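Galach Mending Room Reopens Its Doors, and the Camo Pile Is Huge

June 2020

Good news for anybody with a ripped pocket! The mending room at Galach is taking clothes again, and I stopped in on opening morning with two shirts and a jacket my brother gave up on back in February. Seema Awasthi was already at the front table sorting bags, and she told me 963 pieces came through last year. I believe it. I had to step over a few of them to get to the counter.

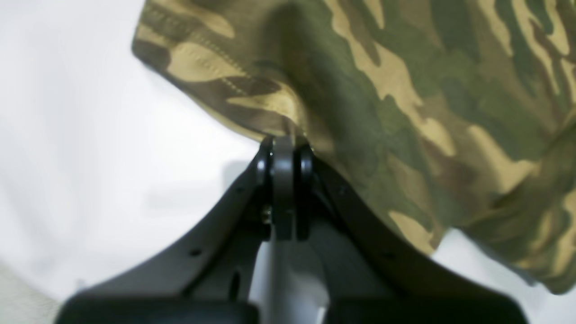 Hunting and work clothes are the big thing this season, so Seema and Vikas Upadhyay have given them a shelf of their own. Vikas likes to start at the hems and folded edges, where a popped thread can run a long way before you notice it. Camouflage is trickier than it sounds, he told me, and I can see why: with olive, dark brown and tan all mixed together in that woodland print, which color thread do you pick? The row of stitches along the seam crosses brown patches and tan ones too. He goes with a dull olive most days and says it blends in fine from a few feet off (my brother's jacket is getting brown, my choice, we'll see).

Drop-off is at the side door on Brellska Street, mornings only for now. Please wash everything first and pin a note to the spot that needs work. Small repairs are free, zippers cost two dollars, and anything not picked up in 90 days goes to the Kaushik clothing swap. Sarita Singhal is also looking for spare buttons, any size, and heavy thread in greens and browns if you have some sitting in a drawer!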